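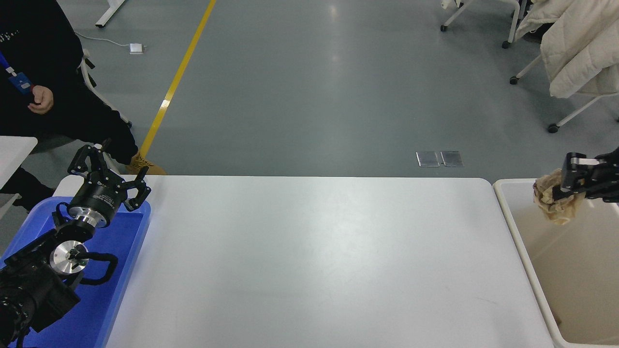

A white work table with a blue tray on the left and a white bin on the right.

Patients forget tablets. Gifty Sulemana has heard all the explanations for it, and after years as a study nurse she does not believe most of them.

"People say to me, I was busy, I was traveling," she told me when we met in the Asholm office of Stenell in March. "Then I ask a second time, and they say the tablet makes them dizzy in the morning and they wanted to drive."

Sulemana now leads patient follow-up for a blood pressure study which Stenell is preparing together with the clinic network Waweru. The study will compare two ways of taking the same three medicines: as separate tablets, or combined in one capsule. It plans to enroll 3,000 adults, and 2,000 of them will come from small towns where the nearest heart specialist can be up to 40 miles away.

The medicines themselves are old and cheap. I asked her why a company would spend money on them.

"It is a fair question, and our own board asked it also," she said. "A new molecule is more exciting. But many people with high blood pressure already have a good prescription, and it stays in the drawer."

Her colleague Bogdan Nowicki, the statistician of the study, joined us after lunch. He was more cautious. Earlier work on combined pills showed him that people take them more regularly, he said, but he wants to see if the difference is still there in the second year.

"In the first three months everybody is a good patient," Nowicki said. "They have a new box, they have a nurse who calls. I am interested in month 20."

For this reason the nurses will stop calling after the first 30 days. From then on, participants will come only to their normal clinic visits, where blood pressure is measured three times with five minutes of rest before the first reading. Sulemana argued against this decision at the beginning. She wanted calls for the whole study.

"I lost," she said, and laughed. "Bogdan told me that if I call them every week, we are testing me and not the capsule."

One problem is still open. With separate tablets, a doctor can lower one dose and leave the others alone. With a capsule this is more difficult, and Stenell will make it in four strengths. Nowicki thinks four is enough. Sulemana would like six, especially for older patients who feel weak when they stand up.

The first participants should be enrolled at the Omham clinic, where the staff is now being trained. Sulemana travels there next, with a suitcase full of blood pressure cuffs in the large size, which the clinic has asked for twice.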